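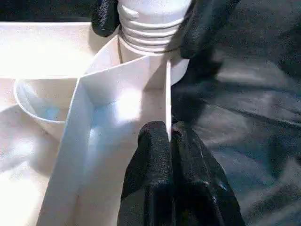 Melodo carton fault

4 min read

The Melodo carton fault is the name generally given to a run of failures on the two-armed packing cell at Potside, a small contract packing works outside Hurdale. The cell was put together by Mikkelsen to fold card cartons and place bottled goods in them, a job that had been done by hand at Potside for as long as the works had been open. The fault is remembered fondly by the people who study soft and fiddly packing materials, partly because it was so hard to find and partly because so little harm came of it.

Background

Folding card is an awkward task for a machine. A sheet has very little stiffness until its creases are set, and a gripper holding it by one edge has only a sliver of material to work with. The Melodo cell dealt with this by using rough-coated fingers, which hold thin card without having to squeeze it hard. One arm kept hold of the carton while the other brought the bottle over, and the two were meant to meet with the panels standing open.

The fault

The first trouble came in October, in the third week of full running. Cartons began to arrive at the checking table with a panel folded inward and the bottle sitting crooked on top of it. The cell had raised no alarm. As far as its controller could tell, both grippers had closed on something of the right thickness and both had let go when told to.

Over the following shifts 488 cartons were set aside out of a batch of 2000. There were also 3 stoppages in which the arms came close enough to touch, and it was these, more than the spoiled card, that led Potside to shut the cell down and ask Mikkelsen to come and take a good long look at it.

Cause

The inquiry first suspected the card stock, which had come from a new supplier and did turn out to be a little thinner than the old. Changing it back helped for a day or so and then the crooked cartons returned. The real cause was dust. Fine paper dust had packed into the grip coating, so that a finger could close fully on the edge and still let the sheet turn between its tips as the arm moved. A slip of this kind left the measured thickness the same, and the controller went on with its work.

Changes made

Mikkelsen added a brushing step between batches and a short pause in which a wrist camera checks the angle of the held edge before the bottle is brought across. The safe distance between the arms was widened, which slowed the cell slightly. Potside also put the fingers on a regular replacement list, with the old pairs kept in a labeled drawer for comparison.

The cell went back to work before the end of the year. Later Melodo cells were delivered with the angle check already fitted.

12 shares · 5 comments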